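Kitora opens orders for its hand-held gripper kit for laundry folding

Clanport, Wed 24 March

Kitora today opens orders for the Jistance kit, a hand-held gripper and software set that lets small robotics teams record how people handle cloth at home. A person holds the gripper, does an ordinary household job with it, and the recording can then be used to train a robot arm that carries the same kind of fingers.

Cloth is the reason we built it. A mug keeps its shape wherever you put it down, but a shirt never lands the same way twice, and we wanted a tool light enough that people would happily fold their way through a whole basket with it. During the trial in Clanport our testers did just that - 78 home sessions, 2,364 recorded folds, all done by people on their own ironing boards, beds and kitchen tables.

Each kit has 2 grippers, so that both hands can work at once, along with a charger, a carry case and the recording software. The jaws carry blue fingertip pads, which can be swapped without taking the housing apart. White cloth on a patterned surface is one of the jobs we kept coming back to, as it creases easily and long seams are fiddly to line up.

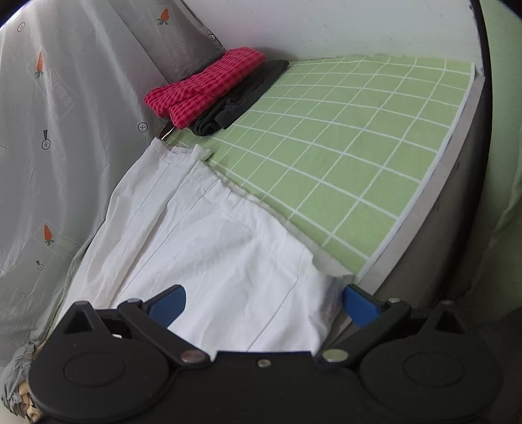

Hildegard Oltmanns wrote to us after her trial that the first few shirts were slow going and that she kept wanting to use her thumbs, but by the second basket she had stopped thinking about the tool. She would still like a softer spring for thin fabrics, and she asked for a left-handed carry strap.

The softer spring is in the box from today, and the strap is being worked on. We are really pleased with how much the kit has improved through notes like hers!

The first batch is 40 kits, put together by our partner Hollmann, and will be sent out in the order that requests come in. Teams that took part in the trial can keep their grippers and will get the new spring by post.

Sample recordings and the full handbook are free to download from the Jistance pages on the Kitora website. Press questions and loan requests can be sent to the Kitora office in Clanport.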